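Search this site Enter keywords Go

Barasa Sets Equipment Plan for Home-Task Robot Training

BENMONT, September 20, 2021. Barasa is happy to share its equipment plan for the coming year, and we think it's a good one! The plan covers a first order of 60 hand-held grippers from Lilelell, the spare parts to keep them going, and a shared pool of chargers and storage cases at our Benmont site.

The grippers will be used by people in ordinary rooms to record everyday jobs such as handling clothes and making beds. Those recordings will then be used to train Sasirgate, our household robot project. We looked hard at buying more robot arms first. In the end we put the larger share of this year's money into hand-held tools, which can go into a bedroom or a kitchen without a mounting stand, and held the arm purchase over to the next budget. 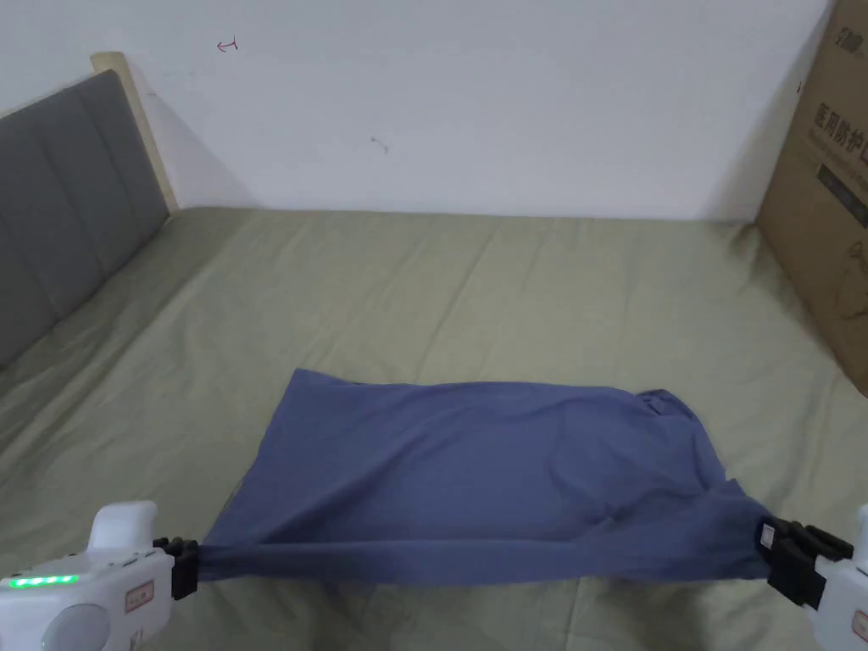

Cloth work got the most attention when we wrote the buying list. Shirts and sheets are hard on jaws, so we have set aside $950 a month for replacement jaw parts and small repairs. Each pair of grippers will have its own service log, and the buying team will go over those logs before placing any repeat order.

Delivery comes in two lots. The first 30 grippers go straight to the clothing and bedding group, and the other 30 follow once the charging shelves are in. Training for new operators is written into the same budget (we left it out of an earlier draft and were very glad to catch it), along with 50 storage cases, some of them sized for spare parts.

In March we will look at the whole plan again, with real repair costs in hand, and decide how many robot arms to add for Sasirgate. Groups drawing up a similar budget are welcome to ask for our planning sheet, which lists every line from grippers down to cable ties. We'd love to compare notes!

Requests for the planning sheet can be sent to the Barasa press office in Benmont.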